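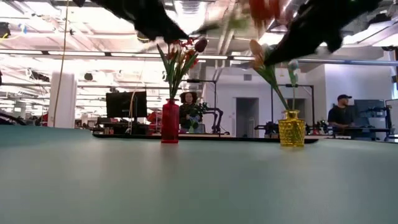 Against the Everlasting Tulip

I have been told three times since April that artificial flowers are good now. The first person to tell me was selling them. The other two had bought them and seemed to want company.

I don't dispute that they have improved. The ones my aunt kept on the television were dusty mauve things with frayed edges, and you could see the mould line down every stem from across the room. The current lot will pass at a glance, tulips especially, because a tulip is a simple shape and a closed one asks very little of the maker. My quarrel is with what we are supposed to do with them once they are out of the bag, and with the claim, repeated in every catalogue that comes through my door, that they are "effortless".

The shop in Rillotthorpe that I visited for this piece sells single stems and calls the whole range Handon. Their display bouquet costs more than I spend on real flowers in a season. Rodica Ardeleanu, who arranges for the shop and was patient with me, said the stems were meant to be mixed and moved about, and that customers give up too soon. I asked how long was too soon. She said most people put them in the vase once and never touch them again.

I believe her. It is also exactly what I would do.
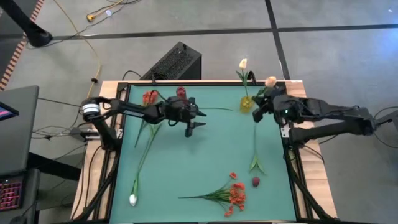 THE VASE QUESTION

Let us start with glass, since every seller does. Coloured glass is recommended for artificial stems on the grounds that clear glass shows you there is no water. Fair enough. But coloured glass is not a wall. You can still see the stem through a yellow vase, and what you see is a green stick standing in nothing. I was shown a squat yellow one with a bumpy surface and a little flared rim, and I liked it very much. I would have liked it more with nothing in it.

Then there is the tall red bottle shape, narrow at the neck. It is a handsome thing, and a narrow neck is supposed to hold a bunch together. What it does with a real bunch is let the stems settle against each other as they soften. Artificial stems don't soften. You push in one and the one beside it comes up. Finlay Cowie, who taught evening classes in flower arranging at Warnusley for 22 years, told me he would never put more than a handful in a neck that size, and that he would choose the longest first and build down from it. I have tried his method at my own kitchen table. It works, I grant him that, but it took most of an evening, and I should like to know what became of effortless.

Squat vases have the opposite fault. A long tulip in a short pot leans, and it leans the way it wants to. People say this looks natural. A real tulip leans because it is growing towards the window, and tomorrow it will be leaning somewhere else. The other sort has picked its angle for good.

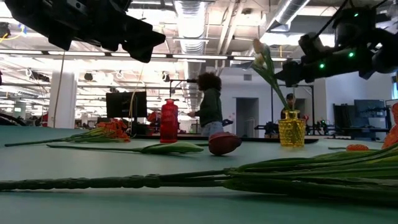
Colour is where I become truly difficult. Red and orange together I can put up with, and a dark red bloom among lighter ones gives the eye somewhere to rest. It is the urge to add one of everything that I distrust. A peach one, a cream one, a small bluish bud because it was in the same bucket. In a garden these would flower weeks apart, some of them, and half the pleasure of spring is that you have to wait your turn. Spread the whole lot out on a table and you have every week of the season at once, which I find slightly tiring to look at.

I put this to Cowie, expecting an ally, and he disagreed flatly. He said that real bouquets from the supermarket have mixed their seasons for as long as he has been buying them, and that I was being sentimental about a plant that mostly arrives on a lorry. He had a point and I have left it in.

He would not defend the foliage, though. Leaves are the weak part of nearly every artificial stem, and the big fans of striped leaf sold as filler are the worst offenders. They are broad and stiff, and they go at the back, where they push everything else forward. My own piece of this stuff cost £28 and has been in three rooms. It now lives behind a door.

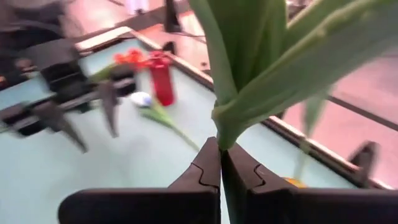 The usual advice is to bend things. Bend the stems, open the leaves, turn the heads so they don't all face the front like a school photograph. I have no objection to the advice and I have followed it. But notice what it asks of you. You must handle every stem, look at it from several sides, take it out, put it back, and go on until it looks as if you had not bothered. With a bunch from the market I cut the ends, drop them in a jug and leave the room, and by morning they have sorted themselves out better than I could.

Ardeleanu's answer is that hers will still be there in a year. Yes, and so will the dust. She recommends a soft brush once a month and I have met very few people who brush their flowers.

I did come home with one, a single cream tulip. It is in a milk bottle on the landing, where the light is poor, and visitors going up to the bathroom have been kind about it.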